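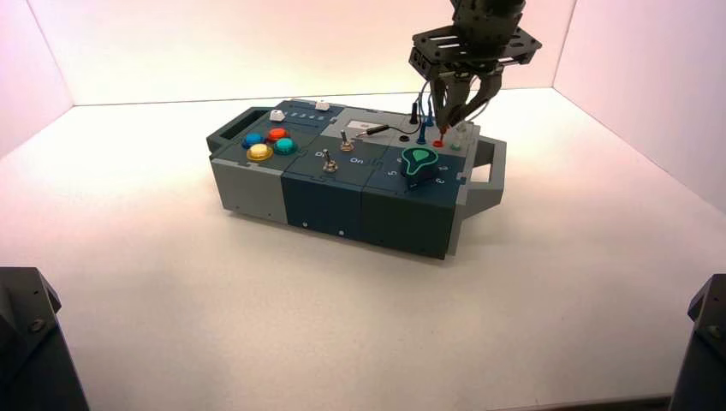
¿En qué orden conviene revisar una caja de tareas modular cuando hay dudas sobre sus mandos?

Primero las uniones entre módulos, después los mandos sin recorrido (pulsadores e interruptores) y al final el deslizador, que es el que más tiempo consume.

Martes, 30 de mayo de 2023

Anoto la pregunta y la respuesta arriba porque la semana pasada lo hice al revés y perdí una mañana. Empecé por el deslizador, obtuve lecturas inestables y tardé demasiado en ver que el fallo venía de una unión mal asentada. Con la caja bien cerrada las lecturas volvieron a su sitio.

Empiezo a las ocho y media. La mesa limpia, con alcohol isopropílico y paño sin pelusa. El tablero blanco marca cualquier roce de los cantos oscuros, así que levanto la caja por las asas y no la arrastro. Un asa es oscura y la otra gris claro, lo cual sirve para orientarla sin mirar la etiqueta: la oscura a la izquierda, la clara a la derecha, el lado largo hacia delante. En el cuaderno de Drarkora todas las posiciones se dan con esa orientación. En el de Lockwood, que es anterior, se daban desde atrás, y todavía aparecen hojas con la izquierda y la derecha cambiadas.

Uniones. El contorno es de tipo rompecabezas y se encaja de arriba abajo, nunca de lado. Paso la uña por cada costura de la cara superior buscando escalón. En la unión entre el módulo de pulsadores y el central noto un resalte muy pequeño, menor que el espesor de una hoja de papel. Separo, limpio el borde con un bastoncillo, vuelvo a encajar. Desaparece. La otra unión está bien y no la toco.

Tornillos. Los dos pequeños del frente del módulo central, cerca del borde inferior, se aprietan a mano con destornillador de precisión. Uno admitía todavía un octavo de vuelta. No uso el destornillador eléctrico desde diciembre, cuando pasé de rosca un inserto y hubo que pedir la pieza entera a Gridier. El plástico no perdona.

Pulsadores. Son cuatro: azul, rojo, amarillo y verde azulado, dispuestos en rombo. La hoja de registro sigue el orden azul, rojo, amarillo, verde, y lo mantengo aunque con la mano resulte más natural girar en círculo. Hago 69 pulsaciones por botón, con el dedo centrado en la cúpula, y luego una serie corta pisando el borde. Centradas, sin incidencias en ninguno. En el borde, el amarillo baja inclinado y roza con el aro; registra igual, pero el retorno es más lento. Desmonto el capuchón, encuentro una rebaba en la guía, la quito con la cuchilla y repito. El retorno mejora. Queda algo de roce que no consigo eliminar – lo dejo anotado como tolerable.

Interruptores. Los dos de palanca metálica del módulo central se comprueban por separado y después en combinación. El trasero tiene un punto de salto claro. El delantero también, aunque el resorte es más blando. En la unidad de Stalesville ocurre lo contrario, por lo que no lo atribuyo al modelo sino al lote. Compruebo continuidad con el multímetro en las dos posiciones y no veo rebotes fuera de lo habitual. Limpio los rótulos blancos solo con el paño seco: el alcohol los levanta, y ya tuve que reponer un juego completo por esa causa.

Pausa de café a las once menos cuarto. Aprovecho para pasar a limpio lo anterior, porque mi letra a lápiz no se entiende al cabo de dos días.

Deslizador. Va en la parte posterior, con la escala de números pequeños impresa sobre fondo oscuro y dos cursores blancos. Muevo primero el izquierdo y luego el derecho, cada uno en pasos cortos, leyendo siempre con el ojo en la vertical del cursor. De lado hay error de paralaje y los números son demasiado pequeños para corregirlo de memoria. Valor en bruto en el punto de reposo del izquierdo: 970. El derecho, en el extremo de su recorrido, da 4000 exactos, como en la última revisión. El izquierdo engancha un poco a mitad de camino. Aplico una gota mínima de grasa de silicona con un palillo, diez pasadas completas, retiro el sobrante. Sigue enganchando, aunque menos. Sospecho del carril y no del cursor, pero para confirmarlo tendría que abrir el módulo y hoy no me queda junta de repuesto.

Repito la serie entera del deslizador con la luz del techo apagada y solo el flexo. La escala se lee mejor así, sin brillo sobre el fondo. Lo propongo como norma para la hoja nueva. También propongo que la hoja tenga una casilla para las uniones, que ahora van en observaciones y se pierden.

Comida tarde, a las tres. Por la tarde paso los datos al ordenador. Dos filas de la serie del pulsador rojo estaban duplicadas; las borro y conservo el papel. El archivo queda guardado con la revisión 6 de la hoja, aunque la cabecera impresa todavía lleva el número anterior.

Un asunto sin resolver: el módulo derecho. Apoya bien, pero el frente sobresale un poco respecto al central. No sé si es de diseño. En el plano de Gridier las tres caras frontales están alineadas, y en la unidad de Stalesville no me fijé cuando la tuve delante. He medido el saliente con el calibre tres veces y las tres medidas difieren más de lo que me gusta, probablemente porque el canto está redondeado y la boca del calibre no asienta. Habrá que medirlo contra una escuadra apoyada en la mesa.

Pendiente:
Pedir juntas para el módulo del deslizador, dos juegos.
Revisar el carril izquierdo con el módulo abierto.
Preguntar a Gridier por la alineación del frente.
Corregir las hojas antiguas de Lockwood, al menos las que aún se consultan.
Comprar bastoncillos. Los de punta fina, los otros dejan fibra en las costuras.

Cierro a las seis y diez. El calibre se queda en su estuche, en el segundo cajón.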